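Keeping thread from tangling when hand sewing

Cut thread no longer than your forearm for mending.

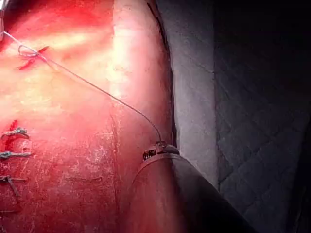 A single fine thread with a slight sag in it.

Run the thread over a beeswax block twice, then press it between two sheets of paper with a warm iron. Thread the end that came off the reel first and knot the other.

If it starts to twist, let the needle hang and it will unwind by itself. Polyester is worse for this than cotton – wax helps with both.

For coat buttons use a doubled length and 11 passes through the cloth.

Old reels from the drawer should be tested first. If the thread snaps with a light tug, keep it for tacking.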